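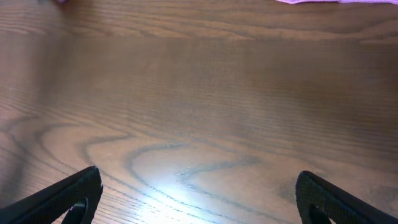
A reality show recap is a short written account of one episode, posted soon after it airs, for people who missed it or want to go over it again. It doesn't need every scene. It does need the right ones, in an order that makes sense to somebody who was out that night. Think of the grain in a wooden tabletop, with long straight lines packed together toward the back and then a big swirl of loops and bends closer in. Most episodes are built that way. There are long stretches where the story goes straight along, and there is one part where everything bends, usually an argument or a firing. Your recap should pass over the straight parts quickly and spend its words on the swirl.

This guide uses Loltlow, the salon series on Lollon, for its examples. The method works for any show set in a workplace.

What you need

A way to watch the episode twice
A notebook, or a blank file
A cast list with the correct spelling of every name
The last recap you or someone else wrote for the same show

Step 1. Watch once without writing

Watch the whole episode straight through, commercials included if you are seeing it live. A Loltlow episode runs 56 minutes without the breaks. When it ends, write down the first three things you remember. One of those will almost always be your headline.

Step 2. Watch again and take notes

On the second viewing, put a time next to each note so you can find the spot later. Write down who is in the scene, where they are, what they want and how it ends. Short notes are fine:

14:20 Front desk. New hire asks about booth. Owner says wait.
22:05 Back room. Two stylists arguing over the schedule. One walks out.

If you are going to quote someone, play the line back and type it word for word. Captions on live broadcasts drop words, so don't copy from them.

Step 3. Separate the show from the interview clips

Cast interviews are recorded apart from the scenes they comment on. Keep the two apart in your notes. "She says the owner never called" and "the owner never called" are different claims, and only the first is safe to print. Mark interview lines with an I in the margin.

Step 4. Pick the main story

Most episodes follow two or three stories. Choose the one that changes something: someone is hired, someone leaves, a secret comes out. Give it half of the recap. The others get a paragraph each, and a story that went nowhere this week can have a single sentence or be dropped.

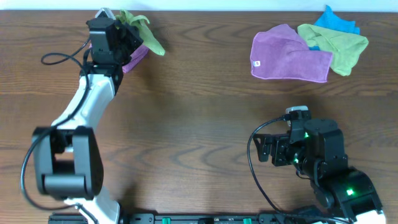
Photo: Liya Hailu / Zitora

Step 5. Write the opening

The opening should name the show, the person and what happened to them. Two sentences will do. Avoid starting with last week's events. Readers who follow the show know them already, and readers who don't will stop there.

Weak: After last week's drama, things were tense at the salon.
Better: The owner of the Teshome Street salon gave the front desk job to her cousin on Loltlow this week, and two stylists threatened to quit over it.

Step 6. Fill in the middle

Go in the order the episode did unless you have a good reason to change it. Use present tense or past tense, and check at the end that you didn't switch. Give each cast member's role the first time you mention them, even the ones who have been there since the pilot.

Length matters here. Zitora takes recaps of up to 549 words. If your draft is longer, cut the interview lines first, then anything about the decor.

Step 7. End on what comes next

Use the preview for the next episode, but say that it is a preview. Those clips are cut to look worse than the scenes they come from, so write "the preview shows the two of them arguing" and leave it there.

Check before you post

Every name matches the cast list.
Quotes have been played back once more.
The headline doesn't give away the ending, if your site posts before the West Coast airing.
Nothing is stated about a cast member's private life that wasn't said on the show.

Common problems

The recap reads like a list. You have probably given every scene the same amount of space. Go back to Step 4.

You missed the first few minutes. Lollon puts episodes up the next morning. Wait for it. A recap with a hole in it has to be corrected later, and the correction stays on the page.

The season has a big cast. Some shows bring in six new people in the premiere. Name the ones who speak in the main story and pick up the others when they get a scene of their own.

Last updated Wednesday, January 19, 2022. The new season of Loltlow starts in September, and the cast list will be added to this page when Lollon releases it.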